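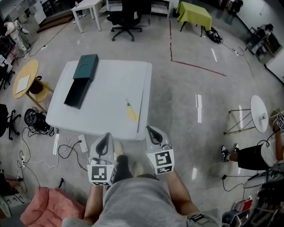 Box lid, box base and screwdriver on a white table.

Township clerk recall: signature threshold
Posted in February by Teletti

Teletti
The clerk recall petition in Cirkby needs 351 valid signatures. That is the number on the county form.

gondar_ward2
The form uses the old turnout figure. I get closer to 1000 under the revised charter.

Teletti
Charter section 4 covers council seats. The clerk is appointed under a separate ordinance.

Perron
If the clerk is appointed, there is no recall. Council removes by vote.

gondar_ward2
Disagree. Ordinance says "elected or appointed." Read the second paragraph.

Perron
Read it. It defers to state law.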